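Bench notebook, equipment planning
September 30, 2018

I promised myself I would get the equipment list written up before the kettle went on, and I have very nearly kept to it. The question is still what we buy next for the two-arm table, and I keep changing my mind, so please be patient with the crossings out.

Fingers first, as they are the cheapest thing on the list and the one I'd be happiest to order tomorrow. Brekke want 123 a pair for the flat black sort, and I should like two spare pairs in the drawer.
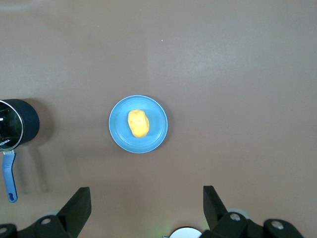

Clovar do a softer pad that might be kinder to food and crockery, at 53 a set, and I'm tempted to try one set on one arm and leave the other alone -- a fair comparison and not much money if we hate it.

Then there is the bigger item, the wrist camera upgrade. Vokis have quoted 2436 for both arms with brackets and cables, and I did wince a bit. It's a lovely bit of kit, mind you, and glass and shiny rims are just the sort of thing I'd want to try it on before signing anything. I'll ask for a loan unit.
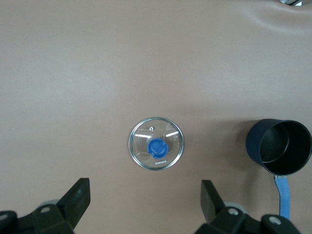
Whatever we decide, the order has to be in by February or the money goes back into the general pot, and I would be very sorry to see that happen again. I've also put down 800 for a proper table covering and some decent lights from Cloda, which can wait if it must.
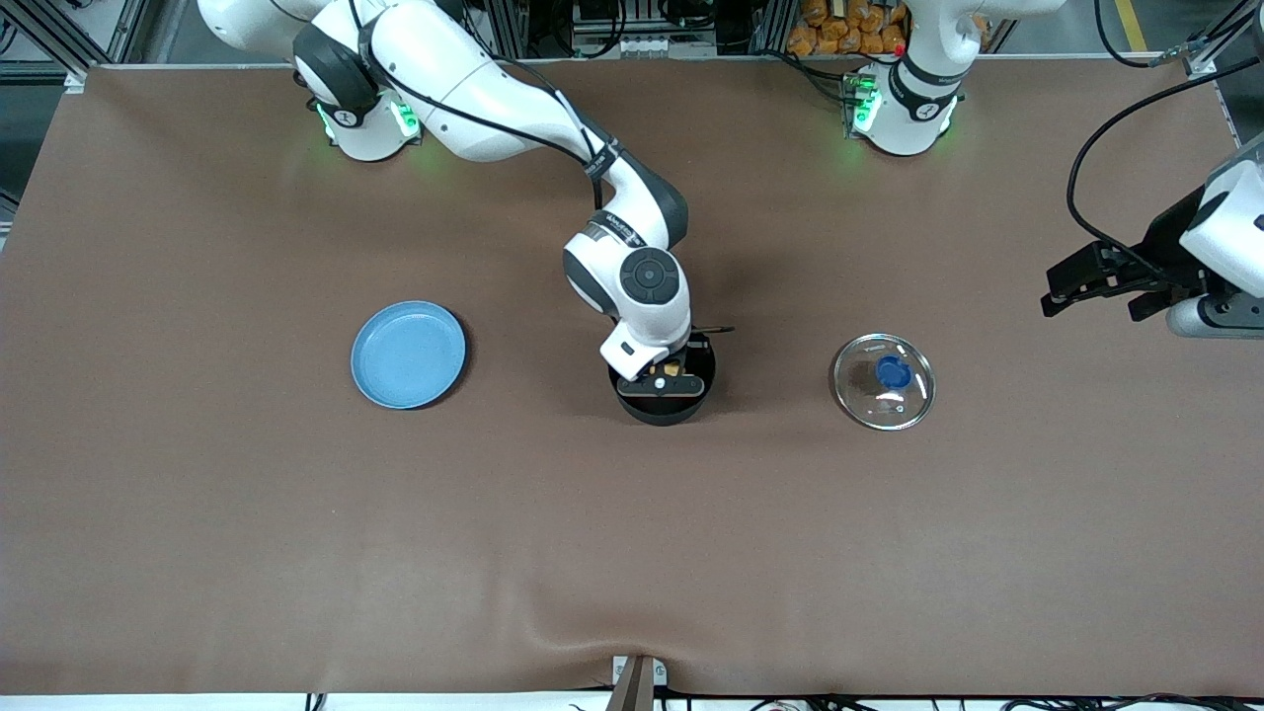 Could we put off the cameras and still get on with the kitchen tasks?
We could carry on with the present ones through the winter, as long as the spare fingers and the pads are ordered now.

Still to do: ring Vokis about the loan, ask Brekke if they'll knock anything off for two pairs, and find last year's Cloda quote, which I think is in the blue folder.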